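# Trodalau Workshop, arm build group: minutes, November

Started 7:10 p.m. in the back bay. Present: Oksana Dmytriv (chair), Yasir Yousafzai, Chae-won Ha, Delyth Lloyd (minutes). Apologies: Raymonde Leclerc. 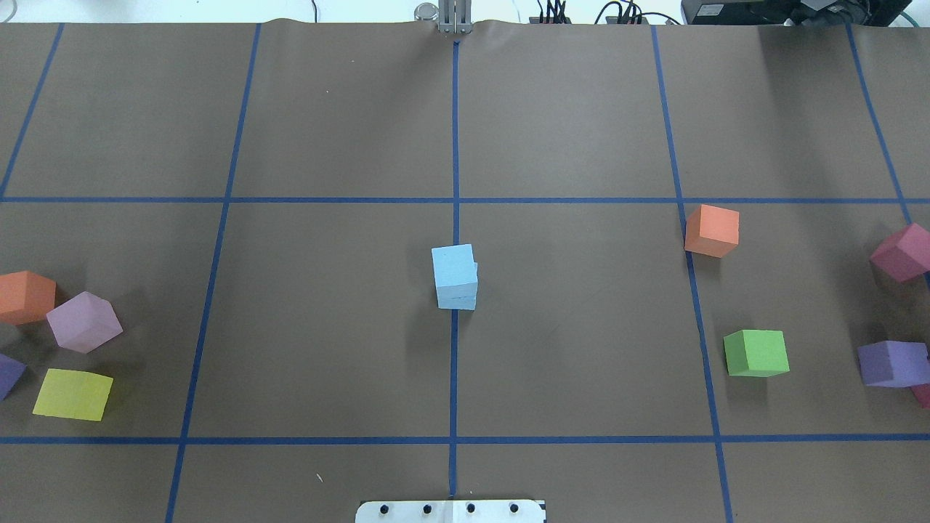 **1. Last month's minutes**

Accepted with one correction. The spare servo was bought by Yasir and not by the workshop, so he is owed for it. Oksana will pay him back from the build tin.

**2. Sorting task**

Chae-won reported on the paper and tape layout. The gripper is now picking foam blocks by color and moving them between cells. She ran 112 picks over the month and 10 of them failed. Most of the failures were blocks sitting close to a tape line, where the fingers came down on a corner. She wants to try a slower approach over the last inch before changing anything else.

Yasir asked if the tape could be laid square. Chae-won said the slanted lines match the reach of the arm and she would like to keep them. Left as it is.

Delyth asked about the brown paper, which creases along the top. Agreed to replace it when the roll comes in and to tape the back edge down first.

**3. Gripper**

Yasir has new finger pads cut but not fitted. He will fit them before the next open evening and keep the old ones in the drawer marked Lirine. The grip force setting stays at 2 until the pads have been tried.

**4. Wiring**

Oksana would like the cables behind the work area tied back and labeled at both ends. Delyth has labels. Raymonde sent a note asking that no one move the power strip before she has drawn up the wiring plan. Agreed.

**5. Software**

The Dreseo branch is merged. Error 901 still comes up on a cold start and clears on the second try. Chae-won thinks it is a timeout on the camera. Yasir will send her his logs.

**6. Any other business**

The Isaksson bench vise has a loose jaw. Please don't use it for metal work until Oksana has looked at it.

**Actions**

- Chae-won: slower approach, rerun the picks
- Yasir: fit finger pads, send logs
- Raymonde: wiring plan
- Delyth: labels, order paper
- Oksana: pay Yasir for servo, check vise

Closed 8:25 p.m. Next meeting same place, same time. Yasir has the key.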